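Tonby Mending Thread, black
Item 551, sold by Urquijo

A plain thread for people who own socks. It's spun for us by Bitex, comes on a 60 metre reel and has no app.
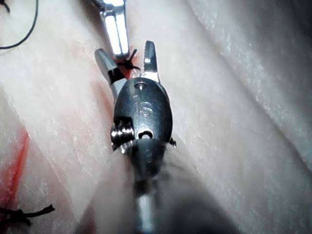 We also do it in grey and navy, plus a colour the mill calls oatmeal and everybody else calls beige. Pick one when you order. Trinidad Urquijo packs the parcels herself and will not guess.

Sold singly or in a box of 6. The box is cardboard and makes no claims.

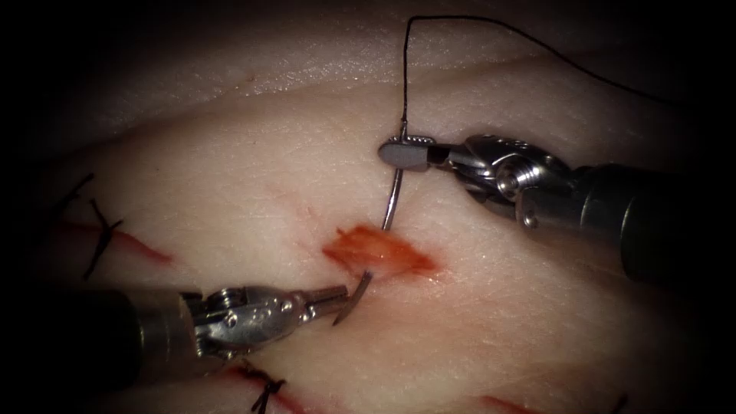
Choosing a colour

Match the garment if you want the repair to vanish. Go darker if you're between two shades. Black is easy to follow on anything pale, like the thread by the small reddish cut in the close-up, so beginners may prefer it for a first go. Your mistakes will be easy to follow too.

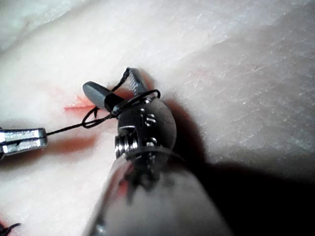 Washing is simple enough: 60 degrees at most, inside out. Wultix needles fit the thread nicely and are sold separately, as needles always are. Beeswax helps if yours tangles. So does a shorter length, though we sell less that way.

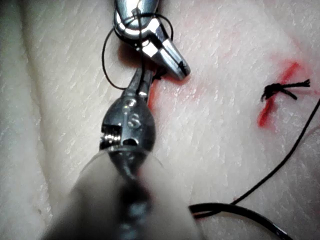

Practice pad with a finely creased surface.

Returns accepted on unopened reels.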